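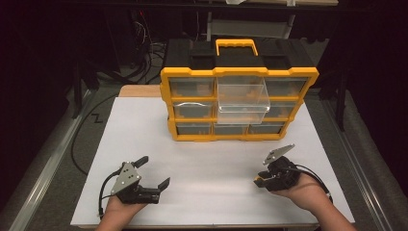 Visit report: Tomden demonstration day, hand-held gripper kit

Tomden opened its workshop to prospective buyers in August. I attended for our integration group together with Teresa Grabowska, who handles purchasing. The product on show was the Kilulier, a pair of hand-held grippers sold with recording software and a support contract. An operator carries one gripper in each hand and performs a task at a bench. The recordings are then used to train a two-arm robot cell. We are considering the kit for small-parts handling at our Damudham site.

Arrival and briefing

Sign-in was at 9:30 a.m. Luminița Gavrilă, product lead at Tomden, gave a short talk on the data path from gripper to file. She skipped most of the sales material and went to the bench early, which suited the group. Each gripper is wired. A wireless version was raised twice in the discussion and she declined to give a date for it.

Bench work

The station is set up between aluminum rails, with a white board laid over the tabletop as the work surface. The task for the morning was a small-parts organizer with translucent drawers in three rows, the kind sold in any hardware store. The operator opens a named drawer, then closes it, using the gripper fingers alone. Tomden picked it because drawers punish poor alignment. Pull at an angle and the bin binds in the frame. Pull too hard and the whole case slides on the board, so one gripper has to steady the case while the other works the drawer.

Damian Laskowska ran the station and let visitors take turns. The grippers rest in the palm, with a cable trailing from each and running down past the wrist. My notes from 20 minutes of handling:

Weight was acceptable at the start. My forearms were tired by the end, and I would plan for rotation of operators on a full shift.

The cables are stiffer than they should be. On reaches across the body I could feel the left one pulling on the gripper. A strain relief clip at the forearm would help. Mr. Laskowska said one is in testing.

Finger opening was wide enough for the drawers and for the case handle. The finger tips are replaceable with a hex key. I changed one pair without instructions.

The triangular metal plate on top of each gripper carries a few small holes or screws. It is well finished, and I found no sharp edges.

My first pulls were poor. Middle-row drawers were the hardest for me when the one above had been left out, as the open bin hangs in the way of the fingers. Ms. Grabowska did better on her first turn than I did on my last.

Recording and review

Software was shown on a separate desk by Heiðrún Stougaard. The demonstration set held 1,029 recordings of the drawer task, of which 909 had passed review. Rejections were mostly late starts and dropped tracking. Review is manual, one clip at a time, with keyboard shortcuts for accept and reject. I asked whether rejected clips are deleted. They are kept and tagged, and the tag can be reversed. Export worked on the first attempt. File naming follows a fixed pattern that does not match ours, and we would need a script.

We were not shown a robot running a policy trained on this set. Tomden offered a second visit for that purpose. I recommend accepting before any order is placed.

Terms

The standard package is 2 grippers, cables, a calibration plate and one year of support. Replacement fingers come in boxes of 100, more than we would use. Ms. Grabowska has asked for a smaller quantity. Training at the customer site is quoted separately. Amato, the regional distributor, would handle repairs, and turnaround time was not stated in the paperwork we received.

Open items

Written repair turnaround from Amato.
Cable length options.
Sample export for Wiesława Górecki to test against our file store.
Date for the second visit.

The session closed at 3 p.m. Parking is at the rear of the building, and the front gate is locked after noon.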